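作業ノート 双腕セル(電子レンジ台) 2月 午前から夕方まで
記入:木下柚月

朝いちばんに西村さんから「左手、また開かなかったよ」と声をかけられて一日が始まりました。昨日の夜の連続運転で、扉を開ける動作が途中で止まっていたそうです。ログを見ると476回目の試行で左手の人差し指側の電流が上限に張りついて、そのまま保護停止。右手のほうは何ごともなく待機姿勢のままだったので、今日は左を中心に見ることにしました。長くなりそうなので、お茶を淹れてからの開始です(横山くん、新しいほうじ茶おいしかったです、ありがとう)。

まず電源を落として、左手首から先を外しました。手首モジュールの固定ねじは、前回Asifさんが締め直して合いマークを入れてくれていたおかげで、ゆるみがないことはすぐに分かりました。ああいうひと手間は本当に助かります。ハンドを外すときは、先に銀色のプレートを支えてからブラケットのねじを抜くこと。逆の順番でやるとプレートが倒れてきて指の関節に当たります。わたしは去年これで一度やらかしているので、しつこいようですが書いておきます。

ハンドを作業机に置いて、指を一本ずつ手で曲げてみました。中指と親指はするすると気持ちよく動くのですが、人差し指だけ、曲げていって三分の二くらいのところで、かすかに引っかかる感じがあります。横山くんにも触ってもらって「たしかに、コリッとしますね」とのこと。二人の指先の感覚が一致したので、気のせいではないということにしました。

関節のピンを抜いてみると、グリスが黒っぽく固まりかけていて、そこに細かい繊維くずが巻き込まれていました。どこから来た繊維かははっきりしません。以前拭き取りに使っていた布かもしれないし、まったく別のものかもしれない。とりあえずピンと受けの側を洗浄して、乾かして、新しいグリスをごく薄く塗りました。グリスはMikolikの白いほうのチューブです。棚には同じ大きさの透明なほうもありますが、あちらは手首用なので指には使わないでください。見分けがつきにくいので、白いほうのキャップに油性ペンで「ユビ」と書いておきました。字が下手なのはご容赦ください。

ついでに指先のパッドも見ました。人差し指のパッドは角がずいぶん丸くなっていて、扉の縁にかかる部分がつるつるです。引っかかりの原因とは別だと思うのですが、滑るぶんだけ余計に握り込んで、それで電流が上がっていた可能性もあります。在庫は残り3枚。1枚使って、残り2枚です。Hauksdóttirに追加を頼むかどうか、Bushraさんに相談しようと思います。前回は届くまでにけっこう待ったので、早めがよさそうです。

昼休みをはさんで、組み戻し。ブラケット、プレート、ハンドの順に付けて、ねじは対角に少しずつ。ケーブルの取り回しは右手側のたるみ具合を手本にしました。きっちり束ねたくなる気持ちはよく分かるのですが、手首を回しきったときに引っぱられてしまうので、少しだらしないくらいがちょうどいいようです。

通電して原点復帰。左は一度目で素直に戻ってくれました。右は何も触っていないのに原点のずれ警告が一回出て、再試行で消えました。これは前にもあったような気がして過去のノートをめくってみたのですが、見つけられません。どなたか覚えていたら余白に書き足してください。

そのあとハンド単体の開閉を繰り返して、電流の波形を見ました。以前は曲げ途中に小さな山があったのが、ほぼ平らになっています。西村さんが後ろからのぞきこんで「きれいだねえ」と言ってくれて、うれしかったです。波形はTelonauの共有フォルダに入れました。修理前のものと並べてあります。

次に扉のほうの位置合わせです。ここが今日いちばん時間を食いました。ハンドを外すと指先の位置がわずかにずれるので、扉の縁に指をかける教示点は必ず取り直しになります。縁と操作パネルの境目を狙うのですが、奥に入れすぎるとパネル側を押してしまうし、手前すぎると空振りする。最初の点では浅すぎて、二つ目では深すぎて、結局Asifさんに横から見てもらいながら少しずつ寄せていきました。人の目がもう一組あるというのはありがたいものです。自分ひとりで頭側の映像だけを頼りにやると、奥行きをどうしても読み違えます。

右手は今回、レンジの手前で指を開いて待たせる設定のままにしてあります。もう少し下げておきたい気もするのですが、下げると次の動作に入るときに大回りになるので、しばらくこの高さで様子を見ます。 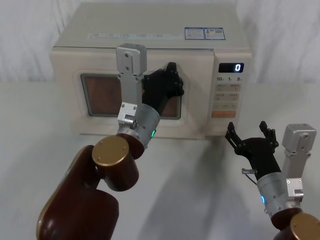 教示点の確認。左手の指を扉の右縁に当てたところ。右手は開いて待機。

この位置で点を登録し、名前は「door_L_7」としました。古い点も消さずに残してあります。呼び出すときに番号を間違えないよう、Fadowの画面では古いほうを下に並べ替えておきました。

登録後、速度を落として扉の開け閉めを7回。7回とも止まらずに最後まで行きました。電流の最大値も昨日の停止時よりだいぶ低いです。ただ、4回目だけ指が離れるときに「ぱちん」と軽い音がして、扉が少し揺れました。新しいパッドが縁に吸いつくのかもしれません。なじめば消えるような気もしますが、自信はないです。

速度を元に戻しての連続運転は、今夜Bushraさんが見てくれることになりました。お願いごとを書いておきます。

・始める前に左手の人差し指を軽く触って、熱を持っていないか確かめてください。
・「ぱちん」が続くようなら、そこで止めてもらってかまいません。試行番号だけメモをお願いします。
・右の原点ずれ警告は一回なら再試行でよいです。二回続いたら電源を落として、明日わたしが見ます。
・パッドの残りは引き出しの上の段、封筒の中です。

夕方の追記。中指と親指のピンも開けてみるか迷いましたが、動きがよいのでやめておきました。次にハンドを外す機会があれば、三本まとめて洗浄したいです。横山くんがピン抜きの手順をやってみたいそうなので、そのときは声をかけてあげてください。細いほうのピンポンチは使ったあと洗って、工具箱の左側に戻しました。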